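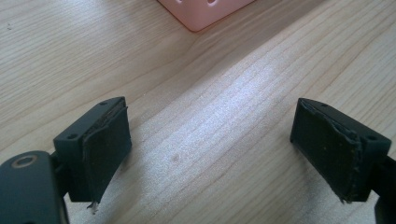
Re: [demo-collect] pads and how many demos is enough

> We're at 200 demos for the tabletop pick task and the policy still
> closes early about one time in four. Before I ask people to sit
> down and do another 300, is anyone else seeing this? We use the
> hand-held grippers from Hallik, stock rubber pads, no changes.
> Also, does it matter if the same person does all of them?

Hi all,

Yes, same grippers over in the Ellcombe lab and we had very much the same thing! I'd look at your pads before you collect anything else. Ours start lifting at the edges and then the rubber buckles, and once that happens you squeeze harder by hand without noticing (I certainly did). The policy only gets the finger width, so it learns some odd mix of old-pad and new-pad closing.

We ended up with 339 demos, and when I went back through them I threw out 19 where I'd hesitated over the object with the fingers half shut. That helped more than the last big batch did – a bit annoying, as the last big batch was my whole afternoon.

On the one person question, we split it between two of us and I liked the result better. My own demos all come in from the same side at the same speed, and the arm copied that faithfully, including a little pause I didn't know I had. If you can only get one person, at least have them start with the fingers wide open and from different spots on the table.

For glue, the Pacheco double-sided tape held up longer for us than what came in the box, but do clean the block properly first. I haven't tried the Tolatell pads yet – has anyone? They look thicker, and I'm wondering if you'd have to redo the width calibration.

Happy to send my filtering script if it's any use, it's short and ugly.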